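Nememik cell 2: gripper and socket station inspection

Date: Oct 24, 2026
Site: Tustum bench hall
Checklist version: 18
Cell: Trerkix arm, two-finger gripper, wrist camera

Before power-up
Guard door switch trips the arm: OK
Emergency stop, both buttons: OK. Lovely crisp click on the new one!
Arm cable clips: OK, one swapped for a wider size
Earth strap to bench mat: OK

Gripper
Finger bolts tight, paint marks lined up: OK
Finger faces clean: OK after a wipe. There was grey paste on the left one, so please keep checking this between chips.
Grip force set to 18 N: OK
Fingers close evenly: OK. So much better than before the Priedītis shims went in, and I'm really pleased with how the chip sits now.

Socket job
Workstation unplugged, side panel off: OK
Memory slots clear on both sides of the socket: OK
Load plate fully open before the arm comes over: OK
Chip held by its edges, nothing touching the underside: OK
Slow approach on for the last part of the move: OK
Old paste cleaned off chip lid: NOT DONE. Fine for a placing test, but it must be done before a cooler goes on.

Wrist camera
Lens clean: OK
Chip lettering readable: PARTLY. Glare on the lid is still a nuisance. Try turning the bench lamp away (job 409, open).

Comments
Speed was kept at 2 on the dial throughout. Please don't go up to 100 until job 409 is closed. The cell is a joy to work with at the moment, so let's keep it that way. Next full check in November.

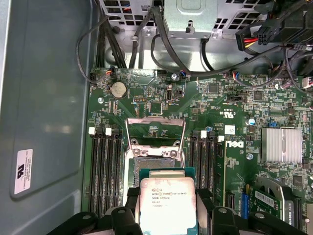
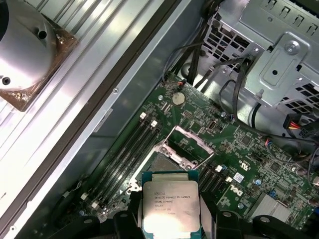

Socket job, both views: Xeon E5-1630V3 in the gripper, load plate open, glare on the lid.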